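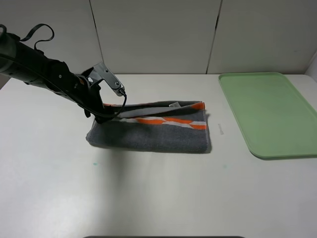
Grey towel with the orange zigzag band, folded longways

How do you fold towels with a patterned border so it shows?
Posted by Plorkemov, 9/16/21

I've got a set of dark grey terry towels with a lovely orange and pale grey zigzag band near the end, and I'd dearly like that band to face outwards on the bathroom shelf. Every time I fold one it either ends up hidden in the middle or goes wonky at the corner, and the label pokes out as well. My shelf is quite narrow, so long thin folds suit me best. Does anyone have a method that works for a fluffy towel?

Grareo
Oh, I do love a zigzag! Lay the towel out with the pretty side facing down and fold it in 3 lengthways, smoothing as you go (flat hands, no tugging, or the band twists and you'll be back where you started). Then bring the plain end up and over, stopping just short of the band, and turn the whole thing so the stripe is on top. Before the first fold, find the label and tuck it underneath. It took me a few goes, so do be patient with yourself, and a good shake first helps the pile lie nicely.

Jarnine
I just roll mine. Label in the middle, band on the outside, done in 5 seconds.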